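How Does a Robot Pick Up a Mug?
A robot explainer for kids (grown-ups can read it too)

Have you ever watched yourself pick up a cup? I mean really watched, slowly, like you were a detective. I did it this morning with my hot chocolate and I felt very silly, but I also learned a lot! My eyes found the handle, my arm swung over, my fingers curled up, and I didn't have to think about any of it.

A robot has to be told all of that. My name is Jarlath Costello, and I write about gadgets for kids who like taking things apart. For the past few weeks I've been trying out a learning kit called the Koneo Mug Mover. It's made by a company called Matico, and it's for classrooms and clubs where kids want to program a robot arm without having a giant robot arm in the room.

Wait, there's no robot in the box?

Nope! What you get is a computer program, a big workbook, and a set of cards with missions on them. The robot lives inside the program. This is called a simulation, which is a fancy word for a pretend world that follows rules a lot like the real ones. Things fall down. Things bump into each other. If you swing the arm into the table, the program stops you and makes a noise like a sad trombone.

Grown-ups who work with robots use simulations all the time. A real arm can cost as much as a car, and a pretend one can crash 50 times before lunch and still be fine. (Mine did. I'm not proud of it.)

The parts of a robot arm

Hold out your own arm and follow along.

Your upper arm and forearm are like the robot's links. Links are the stiff parts that don't bend.

Your shoulder, elbow and wrist are like the robot's joints. Joints are the parts that turn. Inside each one is a motor, and the computer tells each motor how far to go.

Your hand is like the gripper. Some grippers have two fingers that pinch, some have suction cups, and some look like nothing you've ever seen on a person.

So when you tell the arm "go to the mug," the computer has to work out how much to turn every single joint so the gripper ends up in the right spot. That's a big pile of math! Luckily the program does it for you, and the workbook has a page where you can try it with paper strips and pushpins if you want to feel how tricky it is.

Your first missions

The cards start off easy. On the first one you just wave hello. By the third one you're opening and closing the gripper, and after that it's mugs, mugs, mugs.

I tried the mug missions with the Wednesday club at Ridgeway School, and we all wanted to grab the handle first, because that's what people do. But a handle is thin and loopy, and it might be pointing the wrong way. So the card asks you to think of a different plan. What about the outside of the cup? What about the rim? Could you put part of the gripper inside?

That last idea got a big "ewww" from the back table. It's a pretend mug, though, so nobody has to drink from it. 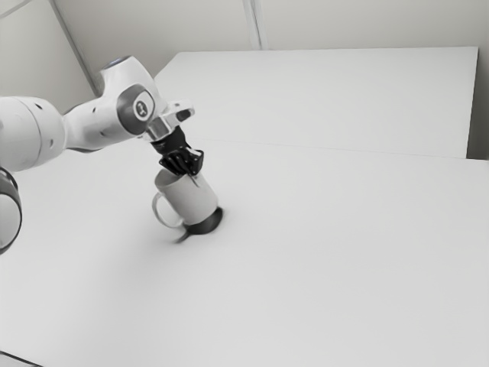

The tilt problem

Look at how the mug leans over in the gripper. Its top tips one way and its base swings the other way. If you were carrying cocoa like that, you'd want a towel!

In the program you can pause and turn the wrist a little at a time to get a mug to stand up straight. Small turns are best. I kept making huge ones and had to start over, while a girl sitting near me nudged hers two clicks and was done.

Try this at home: pick up an empty plastic cup using only two fingers, with one inside and one outside. Now close your eyes and try to set it down flat. Hard, isn't it?

What I liked and what I didn't

I loved that you can undo anything. I also loved the plain white tables, with no clutter to distract you while you're working on the arm.

The sad trombone gets old fast, and I couldn't find a way to turn it off. The workbook uses some long words before it explains them, too. I looked up "trajectory" on page 138 and it said "see Chapter 2." (It means the path something moves along. You're welcome!)

I've also tried Zillard, another robot program. It has more colorful rooms to play in, but it doesn't let you pause in the middle of a move, and I missed that a lot.

For the grown-ups

The kit works on ordinary school laptops. Matico is bringing out a new pack of mission cards in November, with bowls and spoons. I've already asked for a set, and I plan to practice my small turns until they get here.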